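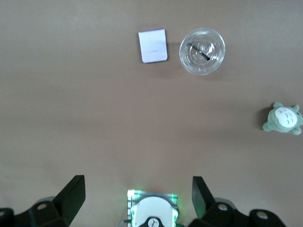

Card, cup and soft toy on one of the tables at Cakow.

Projects > Cakow Community Room > Updates

We use cookies to remember your settings. Accept / Manage

Progress report to the Vandik Fund, May 2021

Hello all, and sorry this one is a bit longer than the last (I did try to trim it, then I remembered three more things). You asked for news on the room, the tables and the money, so I'll go in that order and wander off wherever I need to.

The room first. It's in good shape! The walls at the Min Street end have had their second coat and the damp patch by the window hasn't come back, though we've only had one proper week of rain to test it. The heater is still noisy. I've had two people look at it and they disagree with each other, so I'm getting a third opinion before I spend anything.

Now the tables, which are what most of your grant went on and what I've been dying to tell you about. We chose the plain beige-tan tops in the end, with a matte finish and no pattern at all. I was worried they'd look a bit dull, and Ha-neul Yoo was all for something brighter, but I'm so glad we stuck with plain. Small things show up on them. A little white card, a clear cup with a black straw in it, a green plush toy: you can spot the lot from across the room when it's time to clear up, and at our old place half of that would have vanished into the wood grain until the following week. They wipe down nicely too. We had one spill of blackcurrant in April that gave me a nasty moment, but it came off with warm water and a cloth.

We bought 9 tables from Brollel. Eight are in use and the last one is leaning against the store cupboard, waiting for a replacement foot. Brollel have promised the foot twice. I'll keep nagging.

The tidy-up routine has been the surprise hit. Soon-im Baek suggested we stop doing one enormous clear-up at closing and do a quick one between groups instead, ten minutes with the music on, and it's made such a difference. Cups go to the sink first, straws in the bin, paper and cards in the tray by the door, and soft toys back in the big basket (or in the wash pile if they've been chewed). The children have got very competitive over the toys. The grown-ups are slower with the cups, I'm afraid, and I include myself in that.

On cups: we're still on clear plastic ones for cold drinks. They're cheap and they don't smash, but I'd like us to move to something sturdier that can go through the dishwasher. I've asked for two samples and will bring them when we meet.

Money. The tables, delivery included, came to £2,179. Paint and sundries were £1,457, a bit over what I'd put in the plan, mostly down to needing a better primer for that damp wall. We've got £1,000 set aside for storage and I haven't touched it yet. What I'd really like is a low shelf unit along the back wall, deep enough for the toy basket and with a few narrow slots for card and paper. Ha-neul has drawn one up and it looks lovely, but it blocks a socket, so she's having another go.

Things still to do before the next report:

- get the foot for the last table
- settle the heater question
- new shelf drawing, then a price for it
- labels for the paper tray
- decide on cups

One thing I could do with your help on. The storage money was meant to be spent by the end of the grant period, and with the shelf being redrawn I think we'll run a few weeks past it. Could you let me know if that's all right, or if you need a formal letter from me? I'm happy to write one, I'd just like to know who to address it to.

Do come and see us. Mid-morning is best, when the kettle's on and somebody is usually looking for a toy. Receipts are in the folder I've sent separately, apart from the one for the masking tape, which I'm still hunting for.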